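Gathering Day at Plurkevix: Notes and Pictures from the Shelf Corner

I promised a few people I'd put something up about what we've been doing all September, so here it is! If you've followed this page for a while you know that Plurkevix is the little tidy-up model we're training (the name was Dariusz's idea and I've stopped fighting it). You also know it's hungry. It wants examples, then more examples, then the same ones again with the vase six inches to the left.

The target for this round was 168 good takes. A good take means one person with one hand-held gripper doing one household job from start to finish, without dropping anything or wandering off in the middle to talk to me. We record the whole thing from the gripper's point of view, and that's what the model learns from. The shelf corner is my favorite station by a mile, so that's the one that gets the gallery treatment. 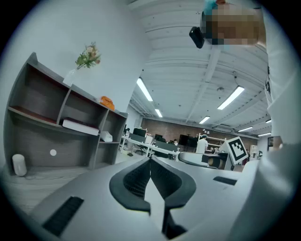 Words and station setup: Jarosław Makowska
Filed under: Plurkevix, gathering days, shelf corner

The shelf corner, fingers closed. I love this view, with the two black pads meeting in a point and the gray shelves off to the left. The flowers on top are artificial, pink and peach, in a clear glass vase, and glass is exactly the kind of thing I want in these recordings. The marker board across the room is there too. I get a little nervous when I can't find it.

Okay, more about the corner itself, for those of you who wrote in asking how we choose what goes on a shelf. The answer is that we choose badly at first and then fix it. My first layout had everything lined up like a store display, and the model got very good at store displays. Then Dariusz Kurek came by on a Sunday with a bag of stuff from his own apartment, dumped it on the floor and told me to put it away like a tired person would. Huge improvement! Now every layout gets shuffled after 15 takes, and whoever is operating doesn't get to do the shuffling.

The book is the star of the station, if you ask me. A book lying flat is a mean little problem. You can't just come down on top of it and squeeze, you have to get at an edge, and every operator has a different way of getting there. Some slide it toward themselves until it hangs over a bit. Some come in from the side, really low. One of our newer people tips it up with one finger pad and then closes, which I'd never have thought of, and I've asked for as many of those as we can get. When everybody does a thing the same way the model copies it beautifully and then falls apart the first time the book is pushed too far back.

Flowers are a different story. The vase job is pick up, move along the shelf, set down, let go. Sounds easy, right? The letting go is where takes die. People open the fingers too fast and the vase rocks, and then they grab it again out of pure instinct, and now I have a recording that teaches a machine to panic. We keep a few of those in a separate folder (recoveries are useful!) but they don't count toward the total.

A few things I've changed since the last gallery, mostly for the other people running a setup like ours:

Operators start with the fingers closed and hold still for a moment before moving. It makes trimming so much nicer. I used to hunt for the start of every take by hand, and I don't miss it.

We take a break after 7 takes in a row. I pushed for ten and lost the vote. The group was right, though, and I could see it when I went back over the older recordings. Past a certain point everybody's wrist gets lazy and all the approaches start coming in from the same angle.

Notes get written right away, on paper, by the person who did the take. Just a line. "Bumped shelf." "Slow on purpose." Dariusz types them up in the evening and complains about my handwriting, which is fair.

We leave the rest of the room alone. People sit at the desks, people walk through, the ceiling lights are whatever the ceiling lights are. I had an email from a reader at Stullico asking if we hang a curtain behind the station, and no, we don't. I tried it for one afternoon and the results on anything outside the curtain were terrible. Give me a messy background any day.

Where are we now? As I type this we've got 80 takes checked and labeled from the shelf corner, with a stack still waiting to be looked at. The checking is slower than the recording, it always has been, and I do it with a big cup of coffee and the playback at double speed. If a take makes me go back and watch it again, it's usually either wonderful or garbage.

Next on the list is drawers. I've been putting drawers off because the handles we have are all the same shape, so if you're nearby and you have odd old drawer handles sitting in a box, please write to me! I'll take anything with a screw hole in it. Dariusz wants to do the Fakix comparison before that, with the same shelf jobs and the same layouts fed to the older model, and we'll probably argue about it over lunch and end up doing both at once.

Comments are open below as usual. Tell me what's on your shelves.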